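Home | Guides | Budgeting | Parts | Contact

Oct 29, 2020 | by Marcela Pešek

How to budget for a kitchen robot arm

I started my Plurkance spreadsheet in June with one line on it: the arm. Silly me! By the time I'd finished, the sheet had 17 lines, and the ones I'd forgotten came to around $3,000. So start with the task, and write down everything the task touches.

Mine is simple baking prep, small bowls on a regular counter. Put the gripper on its own line, then the mount, then cables (buy them longer than you think, they need slack to loop). I got quotes from Oravec and Clurkona for the same mount, $415 and $218, and the cheaper one left out the clamps. Ask about clamps!

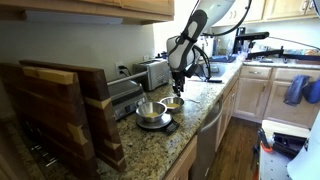
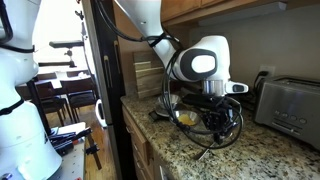

Gripper over the counter, with two small steel bowls under it both times.

Next, do the boring stuff. Measure from the counter up to your cabinets before you order anything. Check where your outlets are, and figure out which appliances you're willing to move. Then add a line for groceries and bowls, which I now buy in bulk from Rendinley.

Last thing: keep some money back for a second gripper. Mine was on back order for ages, and I had to stop everything while I waited.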